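Closness Shared Studio: Walkthrough Checklist, With My Notes
Filled out by Khang Vương, 23 February 2026

Okay, same deal as last time. I go room by room with the clipboard, mark each line OK, FIX or ASK, and type up my comments after so you don't have to read my handwriting. If your bench is on the list, please don't take it personally! I got two FIX marks on my own corner and I'm the one holding the pen.

FRONT ENTRANCE AND HALLWAY

Front door opens fully and latches on its own: FIX
It opens fine. The closer is too weak to pull it shut the last inch, so it sits there looking closed when it's not. I turned the adjusting screw a little and it got better for one afternoon and then went right back. I think the closer is just worn out. I'll price a new one.

Hallway clear to full width: FIX
Two bikes, a rolled-up rug and a stack of flattened boxes. The bikes go on the hooks out back, please, even when it's raining (I know, I know). The rug has had a "free" note on it since September and I'm calling it, it goes Monday-morning style, first thing, whenever the next pickup is.

Exit sign lit, battery test passes: OK
Held the button for the full count and both lamps stayed on.

Floor mat flat, no curled edges: OK
New mat. It's so much better than the old one, which got me at least twice.

Sign-in sheet and emergency numbers posted: ASK
The sheet is there. The numbers page still lists the old after-hours line for the building. Can whoever has the lease folder send me the current one?

KITCHENETTE

Fridge door seal clean and tight: OK
Somebody wiped it down before I got there, thank you, mystery person.

Microwave, kettle and coffee maker plugged directly into the wall: FIX
The kettle was on a power strip again, along with the toaster. That strip is not built for two heating things at once. I moved the kettle over to the wall outlet by the sink and tested that outlet while I was there. Test button tripped it, reset button brought it back, all good. Please leave the kettle where it is. If you want toast, unplug something first.

Under the sink dry, no leaks: OK
There was a little ring on the cabinet floor. I put a paper towel down overnight and it was bone dry in the morning, so I'm going with an old stain.

First aid kit stocked: FIX
Out of large bandages and the eye wash was past its date. I bought both, and finger cots too, because the woodworkers go through them like candy. The receipt is in the envelope.

MAIN ROOM

Fire extinguishers, gauge in the green, pin and seal in place, tag current: OK
Both of them. The one by the back door was behind somebody's coat, so I moved the coat. Three feet of clear space around each one, that's the rule, and coats count.

Smoke alarms tested: OK
Every one of them went off when I pushed the button, and so did the neighbor's dog.

Ceiling lights all working, covers secure: FIX
The tube over the cutting table flickers when it's first switched on. I have a spare but I need a second person on the ladder. Fifteen minutes of your life, I'll bring donuts.

Nothing stored above head height that could fall: FIX
The Tanier shelving along the long wall is solid, I leaned on it pretty hard and it's anchored in every bay. The trouble is what's on top of it. There were paint cans up there, full ones! They're on the bottom shelf now. Light stuff only above shoulder level, so foam, fabric, empty bins, that kind of thing.

Cords off the floor or covered: FIX
Better than last time. There's still one orange extension cord crossing to the sewing machines, and it has a nick in the jacket near the plug. I cut the end off so it can't be used, and I'm sorry if it was yours, but I'm not that sorry.

Work areas marked and kept inside the marks: OK
I really like how this has gone. We talked about it for ages and I figured it would last two weeks, but people have kept it up. The idea, for anyone who missed the meeting: if your stuff is spread out on a shared table, tape off the part you're using, keep your things within the tape, and the rest of the table belongs to everybody.

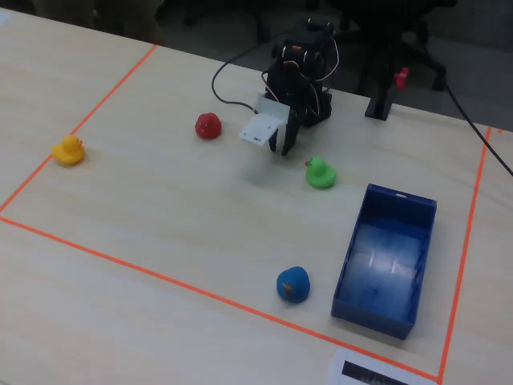
Work area marked with orange tape, main room.

A couple of small things on tape. Use the kind that peels up clean, there's a roll in the top drawer. Pull it slowly and at a low angle when you're done, and if it leaves gunk behind, a little cooking oil on a rag takes it off. Don't scrape with a putty knife. There's a gouge in the other table that I can tell you the whole history of if you catch me on a slow day.

Chairs and stools stable: FIX
One stool with a loose leg. I tightened it, sat on it, and it was loose again when I stood up. It's in the back with a DO NOT SIT sign taped on.

Walking lanes between tables at least 48 inches: OK
Measured all of them. The narrowest one came out right at 48, which passes, but please don't push that table back any farther.

WOOD AND METAL CORNER

Guards in place on bandsaw and bench grinder: OK
Grinder tool rest was a little too far from the wheel. I snugged it up and spun the wheel by hand to make sure it cleared.

Push sticks within reach: FIX
We had one and it was chewed up. I made two new ones out of scrap and hung them on the side of the saw. (They're ugly. They work.)

Dust collector bag emptied: FIX
It was packed. I emptied it outside and came back looking like a sugar donut. The new rule on the sheet is to check it at the end of every session and empty it when it's half full, and I'd really love for that to catch on.

Eye and ear protection clean and available: OK
Plenty of glasses. I tossed the two pairs that were so scratched you couldn't read through them.

Oily rags in the metal can with the lid closed: FIX
Lid open, and one rag balled up on the bench next to it. Okay, this is the one I'm going to be a nag about. A rag with linseed oil on it can heat up all by itself and start a fire hours after everyone's gone home. In the can, lid down, every time. If the can is full, text me and I'll come get it. I mean it, any hour.

STORAGE AND BACK DOOR

Back door unlocks from the inside without a key: OK
Tried it five times because I'm like that.

Paints and solvents labeled and in the cabinet: FIX
Most of them are. I found a jam jar of something clear with no label. It smelled like mineral spirits, but I'm not going to trust my nose on that, so it's set aside for the hazardous drop-off. Put a label on anything you pour into a new container, even if it's only for the day.

Electrical panel accessible, breakers labeled: ASK
Clear in front, yay. Breaker 12 just says "misc." and I couldn't figure out what it feeds. Does anybody know? I'd like to turn it off for a minute sometime when the room is quiet and see who yells.

Water heater area clear: OK

Ladder in good shape: OK
Feet are fine, spreaders lock, and the weight label is still readable, 200 pounds. That's you plus whatever you're carrying, so think about it before you go up there with a box of tile.

THINGS I STILL NEED

The current after-hours number for the building.
Someone to hold the ladder while I do the light tube.
A yes or no on the new door closer. Grecu has one that looks right and Flillo has a cheaper one, but the reviews on that say it squeaks. I lean toward the one that doesn't squeak.
The owner of the rug, last chance.

The finished sheets go in the blue binder by the sign-in table, and my old ones are behind it if you want to compare. If you fixed something on this list, just write your initials and the date next to the line. You don't have to ask me first.

Khang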